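Killero 暮らしの色の呼び名データ README

最終更新 2020年4月22日(バージョン3)

このファイルは何か

Killeroは、ふだんの暮らしのなかで人が色をなんと呼んでいるかを集めた、小さなテキストデータです。絵の具の名前でもなければ伝統色の一覧でもなくて、「あの薄いやつ」「冷蔵庫の横の緑」「おばあちゃんのカーディガンの色」みたいな、口からぽろっと出た呼び方のほうを集めています。

もともとは私が毛糸を買いに行くたびに困っていたのが始まりです。同じ糸を買い足したいのに、頭のなかでは「くすんだからし色」、店の棚では「ハニー」、前に買った袋のラベルは行方不明。で、帰ってきて並べてみると全然違う!ということを何度もやりまして、じゃあ自分が何を何色と呼んでいるのか書き留めておこう、と手帳につけはじめたんです。それを見たMaricel Ambrosioさんが「うちの家族の分もやりたい」と言い出して、その親戚が加わり、気がつけばデータと呼んでもいいかなという量になっていました。

なので、立派な調査ではありません。統計の人が見たら頭を抱えるかもしれない。でも読んでいると楽しいし、翻訳や編み物の記録や、子ども向けの文章を書くときの参考になったという声ももらったので、公開しておきます。

中身

ファイルはこれだけです。

names.tsv 呼び名の本体。1000行。
chips.tsv 色見本の一覧。600行。
people.tsv 答えてくれた人の一覧。63行。名前は入っていません。
notes.txt 私の独り言。読まなくても使えます。
changes.txt 変更の記録。途中でさぼっている箇所があります。

文字コードはUTF-8、改行はLF、区切りはタブです。表計算ソフトで開くと、呼び名が日付に化けることがあります。「3-5の青」と書いてくれた人がいて(色鉛筆の段と列のことだそうです)、これを一度保存し直したら別物になりました。開くときは全部の列を文字列扱いにしてください。私は半日かけて直しました。

names.tsvの列

id 通し番号。欠番あり。詰めません。
chip 色見本の番号。物を見て答えたものは空欄です。
name 呼び名。聞いたまま、書かれたまま。
yomi 読み。ひらがな。
person 答えた人の番号。
thing 物を見て答えた場合、その物。
light 見たときの明かり。昼、夜、不明のどれか。
memo いろいろ。

nameは表記をそろえていません。「ベージュ」「べーじゅ」「ベイジュ」が全部いますし、「きみどり」と「黄緑」も別々に残っています。そろえたほうが使いやすいのは重々承知ですが、一度そろえてみたら味気なくなってしまったんですよね。そろえた版が欲しい人は、あとに書くTrasticoを使ってください。

chips.tsvの列

chip 番号。
r g b 数値。
source どの見本帳から取ったか。
dropped 使うのをやめたものに1が入っています。

sourceはほとんどがRostamiとなっています。これは私たちが使っていた手作りの見本帳の呼び名で、Sepehr Vahidiさんが台紙に色紙を貼って綴じてくれたものです。表紙が赤茶の布で、すごくきれいなんですよ。残念ながら数値のほうはスキャンして読み取っただけなので、厳密な色の値としては使わないでください。正確な測色がしたい人には向きません。

集め方

集め方は2通りあります。

ひとつは見本帳を見てもらうやり方。台所でも縁側でも、その人のいつもの場所で見本帳をめくってもらって、「これ、何色って言います?」と聞きます。考え込む人には「パッと出たのでいいです」と言うのですが、そう言われるとかえって考え込む人がいるのが面白いところで、そういうときはお茶を淹れて、世間話をして、それから戻ります。

もうひとつは身のまわりの物を見てもらうやり方です。カーテン、湯のみ、自転車のサドル、机の上にあるもの。なんでもいいから目についた物の色を言ってもらい、私がthingの列に物の名前を書きます。見本帳より断然おしゃべりになるので、memoの列が長くなりがちなのはたいていこちら。
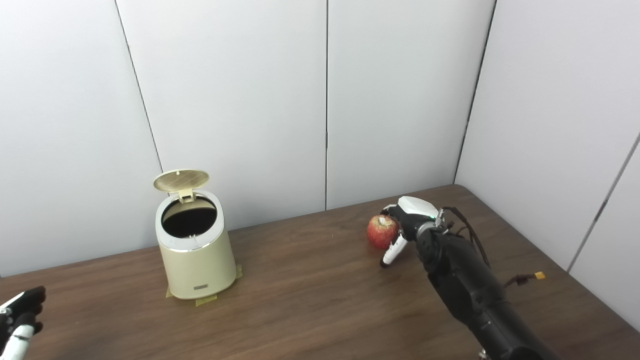 物を見てもらうやり方だと、同じ人でも日によって答えが変わります。最初はこれが気になって、変わったら新しいほうに書き換えていたんですが、Nele Schmiederさんに「古いほうも取っておきなさいよ、もったいない」と叱られまして、途中から両方残すことにしました。だからバージョン1の時代の行には、消えてしまった呼び名があるはずです。手帳を見返して拾えるものは拾いましたが、全部ではありません。ごめんなさい。

聞き手はほとんど私です。つまり私の聞き方のくせが全体に入っています。たとえば私は「何色ですか」より「何色って言います?」と聞くことが多くて、後者だとくだけた答えが返ってきやすい気がします。測ったわけではないので、気がする、までです。

答えてくれた人たち

people.tsvには、年代、育った地方(ざっくり)、編み物をするかどうか、絵を描くかどうかだけが入っています。編み物の欄がやたら詳しいのは完全に私の趣味です。「かぎ針だけ」「昔はした」「毛糸を持っているが編まない」まで分けてあります。

かたよりは盛大にあります。知り合いの知り合いばかりですし、手芸をする人が多い。手芸をする人は色の名前をよく知っているので、「鶯色」や「サーモン」が普通の会話より多めに出ているはずです。このデータを見て「世の中の人はこんなに鶯色と言うのか」と思わないでください。言わないと思います。

小さい子の答えも少し入っています。保護者の方に了解をもらい、年代の欄は「子ども」とだけ書きました。「かえるのおなかの色」は、全体のなかで私がいちばん好きな答えです。chip欄を見てもらうと、ちゃんとそんな感じの色をしています。

やっかいなところ:薄い色

呼び名がいちばん割れるのは白に近い色です。濃くてはっきりした色は、わりとみんな似たことを言うのに、白っぽくなった途端に、クリーム、アイボリー、生成り、オフホワイト、牛乳色、豆乳色、古い紙、そして「白」。しかも言った本人が、隣に別の色を置くとあっさり意見を変えます。白い壁の前ではクリームだった布が、黄色いクッションの横では「あ、これ白だ」になったりするんです。

そこで薄い色の行には、できるだけmemoに「隣にあった物」を書くようにしました。書き方は自由なので機械で扱うのは大変だと思います。バージョン3で列を分けようとしたのですが、「隣」がどこまでなのか自分でもわからなくなって、やめました。窓は隣なのか。床は隣なのか。向かいの家の塀は隣なのか。考え出すと夜になります。

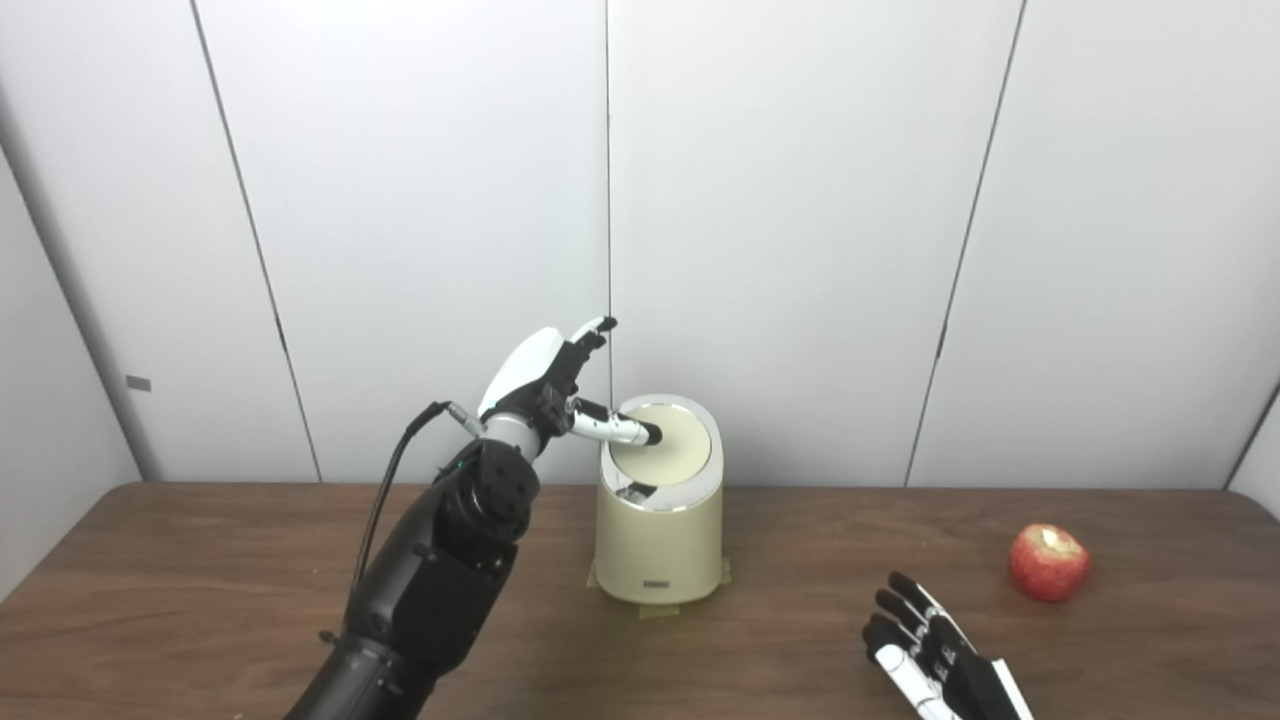 色の境目を決めるとき、私は「電話で頼めるか」を目安にしています。家族に電話で「あれ取ってきて」と頼んで、色の名前だけで通じるなら、その呼び名は十分に役目を果たしているという考え方です。写真のりんごなら「赤いの」で済みますし、茶色いテーブルも「茶色の」でまず困らない。ところが小さなごみ箱のほうは、私はクリーム色と言いたいけれど、母はきっと「白いの」と言うでしょうし、父なら「肌色っぽいやつ」と言いかねません(この言い方はデータにも何件か出てきます。扱いは次の項に書きました)。後ろの壁も白いので、母方式だと壁とごみ箱が同じ色になってしまうんですが、母はそんなことは気にしません。電話では「ごみ箱」と言えば通じるからです。色の名前って、ほかに手がかりがあるときはずいぶんいい加減で構わないんだなと、これを集めながらつくづく思いました。

気をつけてほしい言葉

人の肌を基準にした呼び方や、今は避けたほうがいい言い方も、聞いたまま残しています。年配の方が悪気なく使った言葉を、私の判断で消すのもどうかと思ったからです。該当する行のmemoには「要注意」と入れてあるので、子ども向けの教材などに使う場合はその行を外してください。漏れがあったら教えてもらえると本当に助かります。

商品名とわかるものは、nameから外して「商品名」と置き換えました。口紅とクレヨンと車の色に多かったです。一部、商品名なのかその家だけの呼び方なのか判断できなかったものが残っています。「Didowの青」というのがまさにそれで、答えた人の家では昔からそう言うのだそうです。もとは近所の文具店の名前だったらしいのですが、今はその店もなく、確かめようがないのでそのまま載せました。

Trasticoについて

Trasticoは表記をそろえるための小さなスクリプトで、同じフォルダに入っています。Sepehrさんが書いてくれました。やることは単純で、カタカナとひらがなの揺れを片寄せし、「っぽい」「みたいな」「系」を切り離して別の列に移します。

使い方は、names.tsvと同じ場所に置いて実行するだけ。names_flat.tsvというファイルができます。元のファイルには触りません。

困ったくせもあって、「みどりっぽいきいろ」はうまく分けられるのに、「きいろいみどりっぽいやつ」は途中で力尽きます。直そうとすると別のところが壊れるので、今はそのままです。あと「水」を「水色」に広げる規則が張り切りすぎて、「水たまり」が「水色たまり」になる行がありました。これはかわいいのでnotes.txtに記念に残してあります。スクリプトのほうは直しました。

向いている使い方、向いていない使い方

編み物や洋裁の記録をつける人が、自分の言葉を見つけるのには向いています。日本語を勉強している人に読んでもらうのもいいですね。Neleさんは授業の合間に、呼び名だけ読み上げて色鉛筆を選ばせる遊びをやったそうで、「豆乳色」で教室がもめたと聞きました。

逆に、色を見分ける力を調べるとか、地方ごとの違いを論じるとか、そういうことには使わないでください。人数も聞き方も足りません。地方の欄も「西のほう」なんて書いてある行があるくらいです。

商品の色名をつける参考にするのは構いませんが、個人の答えをそのまま広告に使うのは遠慮してもらえると嬉しいです。話してくれた人たちは、そういうつもりで答えたわけではないので。

ライセンスとか

データもスクリプトも、出どころとしてKilleroと書いてくれれば、写しても直しても配っても構いません。直したものを配るときは、直したと一言書いてください。

わかっている不具合

idの欠番が多い。詰めません(二度目)。
lightの「夜」は、電灯の種類を区別していません。電球色の部屋の答えは全体に黄色寄りのはずです。
読みが空欄の行があります。「生成」をきなりと読むのか、せいせいと読むのか、書いた本人に聞けずじまいでした。
droppedの見本は、糊がはみ出して変色したものです。番号は残してありますが、新しい答えは集めていません。

これからやりたいこと

8月に夏の分をまとめて足すつもりです。集めたのがほとんど寒い時期だったせいで、セーターと湯のみと灯油のポリタンクばかりで、浴衣もかき氷も入っていません。かき氷の青いシロップをみんながなんと呼ぶのか、私はものすごく知りたい!

匂いや手ざわりの呼び名もやらないのかと聞かれるのですが、見本帳をどう作ればいいのか見当もつかないので、当面は色だけです。

間違いを見つけたり、家だけの呼び名を教えてくれたりする場合は、本文に色の呼び名と、何を見てそう言ったかを書いて送ってください。見本の番号はなくても大丈夫です。返事は遅いですが、全部読んでいます。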